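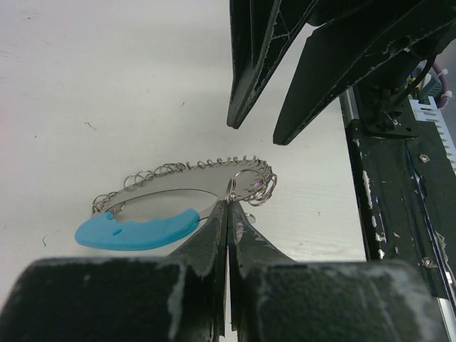 Threads / Keys & bits
23/06/2018 - posted by Goro

right. key sorting day at Cellthorpe. should have been done in March, wasnt

322 keys in the biscuit tin. THREE HUNDRED AND TWENTY TWO. we have 70 doors

the ring holder is the only thing making this bearable. little split rings all along the top edge, big ones bunched at the end, slide one off when you need it. blue handle so I can find the thing again

before this it was a sandwich bag of loose rings, all knotted up in each other. never again

small split rings - how does anyone open these with normal fingernails. using a butter knife. thumb is in bits

tip from someone on here last time: start the ring open with a staple remover. trying it now

ok staple remover is brilliant. why did I wait

system so far: small rings for single keys, big rings for a whole floor. tags after tea

somebody has written "NOT THIS ONE" on a tag and put it on four differnt keys. thanks for that

bit of green thread on the table, that'll be off the old tags. they shed everywhere. going plastic this time

ordered 200 tags from Woltusard, came in one enormous box, mostly paper

first floor done. second floor - two keys for the boiler cupboard and neither fits the boiler cupboard

stopping for toast. more later if I dont throw the tin in the canal

Related
Which key tags last? Pathak v Woltusard
Padlock 742, still stuck
Sorting the screw drawer, part 2
Cellthorpe shed clear-out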